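Storken

README for the recipe text files, last touched in July

Hi! Storken is my pile of family recipes typed up as plain text, one recipe per file, so I can search them from whatever is propped up on the counter while I cook. There are 277 files in here. Please take anything you like.
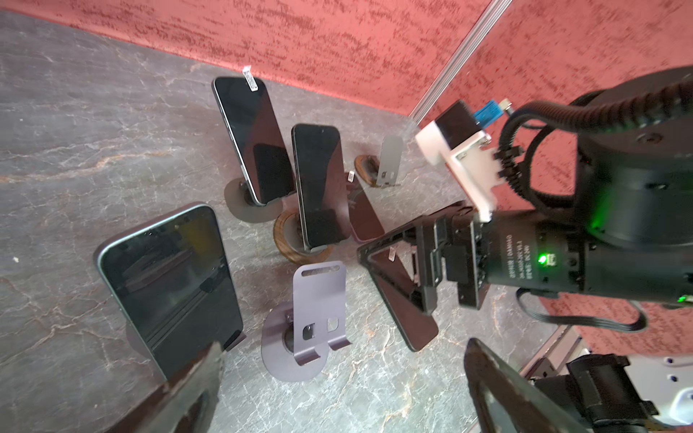
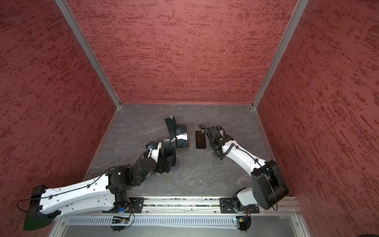
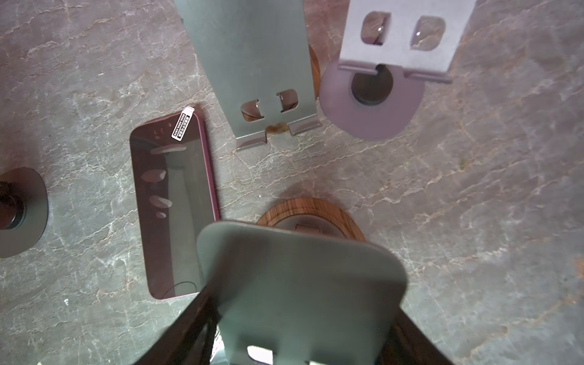

Folders first. "soups" has 19 files and is the tidiest, mostly thanks to Tegan Kerslake, who went through it and fixed my spelling (I had three versions of "zucchini"). "bread" is a mess. "pomare" is everything from the Pomare Street potlucks, typed straight off the cards, so expect things like "bake till done."

Each file starts with the title, then servings, then who gave it to me. Amounts are in cups and spoons. If there's a question mark after an amount, I couldn't read the card and I'm guessing!

Boonmee Thepsuriya's curry paste makes enough for 10 people. I halve it and freeze the rest in an ice cube tray.

Still to do: six pie recipes, and the pickles need a folder of their own.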